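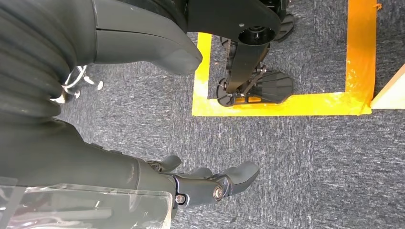 2 min read · 6 replies

deskmoth: Spent Tuesday on the cables in our Codley office. The white ones were in a tangle on the carpet, little connectors everywhere. Bin or box?

plumjar: Box! I binned mine and needed one a week later.

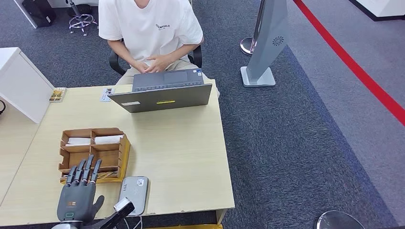

deskmoth: OK, box. My other question is the wooden organizer, do I keep paper in the back sections?

oat_44: Nope, paper goes in a drawer. Pens only.

plumjar: Disagree, I'd never open the drawer!
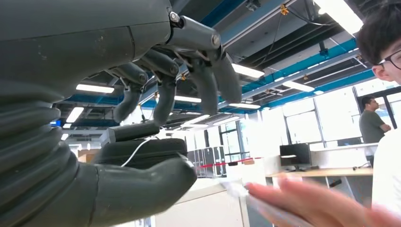

Office, Tuesday

oat_44: Fine, but label that box.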